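Thread on wood movement in small flat shelving, because the question keeps landing in my replies. Solid wood only. Plywood and MDF barely move and can be ignored here.

1/ Wood changes width with humidity. It hardly changes length. Every rule below comes out of that one fact, so if a board cracks or cups, look across the grain first.

2/ The amount depends on species, on how the board was sawn, and on the swing in moisture content. Flatsawn stock moves close to twice as much as quartersawn. Look at the end grain. Rings lying flat to the face: flatsawn. Rings standing upright: quartersawn.

3/ Indoor swing matters more than climate. My shop log has 3,288 humidity readings on it now, one every few hours. Winter with the heat running is the dry end. July is the wet end. Boards lag the air by weeks, so a single damp night does nothing.

4/ Finish slows the exchange. It does not stop it. Coat both faces and the ends with the same number of coats. A board finished on the top only will take up moisture from below and cup.

5/ Kenza Belhaj asked whether oil counts as a finish for this purpose. Weakly. Two coats of Barer on oak test strips gave me a slower curve than bare wood, but the strips ended at the same width.

6/ Fasteners. A screw through a tight round hole pins the board at that point. One pinned point is fine. Two pinned points far apart across the grain are a problem on a wide board. Slot one of the holes, with the slot running across the grain, and use a washer.

7/ On narrow parts you can skip the slot. My cutoff for indoor oak is 40 mm between screws, measured across the grain. Others go wider. I have no argument with them.

8/ Grain direction on a shelf should run along the length, end to end. This puts the stiffness where the span is and leaves the movement front to back, where there is usually room for it.
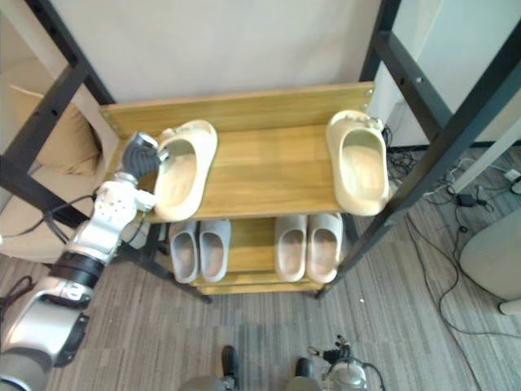 9/ Backboards come up a lot. A strip along the rear of a shelf stiffens it and stops things sliding off the back. Run its grain the same way as the shelf's and the two will move together. The shoe rack with the slides on it has a raised one with rounded corners, and a couple of small screws hold its right end to the side. If screws like that sit inside my cutoff, I would leave them as they are.

10/ Thu Triệu sent a correction on an earlier thread: I gave the change for a 500 mm panel and forgot to halve it for a panel fixed on its center line. Correct. Each edge travels half the total. Size the gap at each side to match.

11/ The spreadsheet is still called Wedden. The species tab has oak, ash, beech and cherry. Maple goes in when I have a full year of readings on it.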